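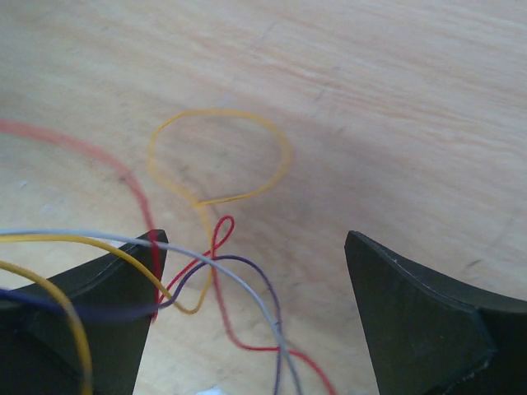 Tabletop, October.

Back from the custom bike meet in Bostolville and my ears are still ringing, in the best way! I got in a little after 8 in the morning, thinking I'd be early, and the lower field was already full of choppers and cafe racers, with a long line of scooters down by the fence. Jitendra Nigam had saved me a spot next to his and had coffee going before I got my helmet off.

First stop was the hardtail Yulan Bai has been working on since spring. I'd only seen it as a bare frame and a box of parts, so walking up to it painted and standing on its own wheels was a bit of a shock. She went with a deep plum fading to almost black at the tail, and the pinstriping is her own hand (she practiced on mailboxes, apparently, and now I want a mailbox). The tank is narrower than I would have picked and it looks completely right. She kicked it over for us and it caught on the second try - lovely low thump, no rattle from the primary at all.

Things I asked people today, written down before I forget what they told me: 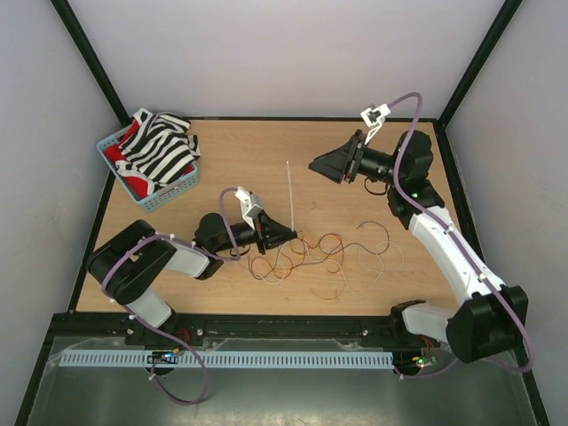

How long should fresh paint sit before you polish a tank?
Hongmei Shao waits 15 days in a warm shop, longer if it's cold, and she won't put wax on it for another month after that.

I had been planning to polish mine this weekend, so that's off. Fine! The carb needs a clean anyway and the rear brake is still soft.

Hongmei had her own sidecar rig there, the green one, with new upholstery stitched by Dace Lapiņa. Diamond pattern, very tight corners. Dace let me sit in it and I did not want to get out. She does the seats on an old walking-foot machine in her garage and she has offered to show me how to cut a pattern for my solo seat if I bring the pan over. I'm taking it over as soon as I've sanded off the rust.

Yichen Xia rode 100 miles to get there on the little two-stroke, with a tool roll strapped to the bars, and then spent most of lunch lying under somebody else's bike fixing a clutch cable. The Hrubý was the other one everyone crowded around, a one-off with a girder fork and a hand-beaten fender. I must have gone back to it five times. The welds on the fork are so even. I took a lot of notes on how the fender stays are mounted, with the bolts hidden up inside the lip, and I think I can do something close to it on mine.

The slow race was at 2 and I came off the line wobbling, put a foot down almost at once and laughed the whole way back. Jitendra got through to the final!
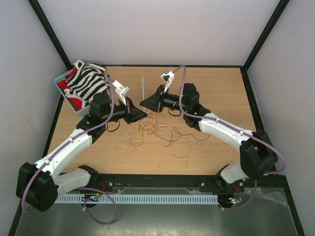

Before the next one

Drain the tank and clean the carb. Bleed the rear brake properly this time. Ask Yulan what brush she used for the thin lines. Seat pan to Dace. Look for longer fender bolts at Arkden, and try the swap table if they don't have them. Jitendra wants to ride up together next time and leave at sunrise, and I've already said yes.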